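Senar open evening -- anyone else go?

Forum: Automation and Robotics > Events and Visits

--------

halfpitch
Posted 13/04/2023

I went to the Senar open evening and said I would write something up for those who couldn't get there. It was on the ground floor of their Sakness building, and it ran later than advertised.

The first part was a talk by Nassoro Mfaume, who runs the data side. He went through how they collect demonstrations for box handling: a person does the job by hand wearing a glove with sensors on it, or holding the gripper tool with its camera, and the recordings are used to train the arm. They have 3,084 recordings so far. He wanted 3,000 before showing anything to the public, so they held off from February until now.

After that they split us up and we could watch the recording work close to, and ask questions. I asked for a picture from the gripper camera and they sent one on.
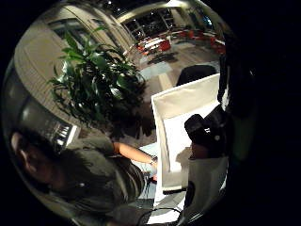

Gloved hand in the white box, gripper camera view, Senar open evening.

The view is round because of the lens. You get a lot of the room in it, potted plant and all, and Mfaume said they leave it like that on purpose. The model is meant to cope with whatever is behind the box.

The arm itself was on show at the other end. It did two runs while I was there. The first went fine. On the second it caught the side of the box and stopped, and somebody had to reset it. They didn't hide that, which I liked.

Worth going if they do another.

--------

Bracket_Lou
Thanks for writing it up. What was the arm picking, and how fast? Last year at the Vero day everything was slowed right down and they only said so when someone asked.

--------

halfpitch
Small cartons out of a larger one. Slow, I'd say half the speed of a person, but they told us that at the start. I didn't time it.

--------

oldrelay72
I was there as well and came away less keen. 3,084 recordings sounds a lot until you ask how many different boxes were used. I did ask, and the answer was two. So what they've got is an arm that has learned two boxes. Any decent integrator could do two boxes with a fixed programme and a light curtain, and it wouldn't stop when it touched the side.

--------

halfpitch
I didn't hear that answer, I must have been at the arm by then. Fair point if so. He did say in the talk that more box types were next.

--------

Bracket_Lou
They always are next.

--------

tamsin_k
I think that's a bit harsh, oldrelay. A fixed programme is fine when the box turns up in the same place every time. We have a packing line where it doesn't, and we've paid for two rounds of reprogramming already. If somebody can record the job by hand for an afternoon and get something usable, I'd put up with it being slow.

What I'd want to know is whether the glove gets in the way. It looks bulky in that picture. If people handle the carton differently because of what's on their hand, you are teaching the arm the wrong thing.

--------

oldrelay72
"If" is doing a lot of work there. Nothing I saw was an afternoon's recording. But yes, agreed on the glove.

--------

halfpitch
Someone asked him about the glove. He said new people are clumsy with it to begin with and they throw away the first session from each person. He didn't give a figure for how long it takes to settle.

--------

nightshift_ed
Did they say anything about lighting? It's dark outside in the picture and the inside of the box is very bright. We tried a camera system from Bùi at our place and it was good until the sun came round onto the bench, then it lost the edges of anything white.

--------

halfpitch
Only briefly. They record at different times of day, he said, but he didn't show any results split by time. I'd email them. The address is on the handout and they seemed happy to answer.

--------

nightshift_ed
Will do. A white box in mixed light is exactly the thing that caught us out.

--------

tamsin_k
Is there another date? I'd go, and I'd bring one of our own cartons if they'd let me -- that would settle the argument.

--------

halfpitch
None announced. I put my name on the list at the door and I'll post here if anything comes through. Ask about the carton in advance, they had us sign in and leave bags at the desk.

--------

oldrelay72
If you take a carton, take a battered one. I'll come and watch.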